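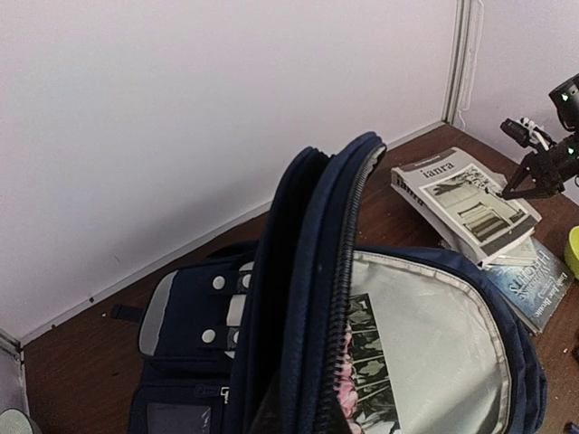

3.2 O que as pessoas carregam todo dia

Confesso que comecei esta parte da pesquisa achando que ia falar de postura e acabei falando de canetas. Entrevistei 30 passageiros da linha que passa pela Gorkirent, 16 deles estudantes, e quase todo mundo me contou a mesma história: a mochila sai de casa leve e volta cheia de coisa que ninguém lembra de ter posto lá (eu incluída!).

Figura 2. Mochila azul-marinho sobre tampo de madeira escura, com tigelas e canetas.

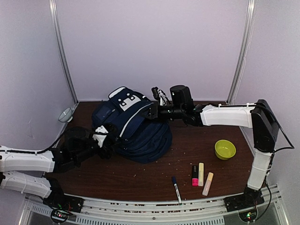

A Albertina Amaral, que transcreveu as entrevistas comigo, separou as respostas por motivo, e o campeão foi o "vai que precisa". Guarda-chuva em novembro, carregador reserva, caderno já terminado. Soon-im Koo (2000) chama isso de carga de precaução, e eu gosto muito do termo, embora sete entrevistados tenham me dito que é preguiça mesmo. Na seção 3.3 volto a esses sete.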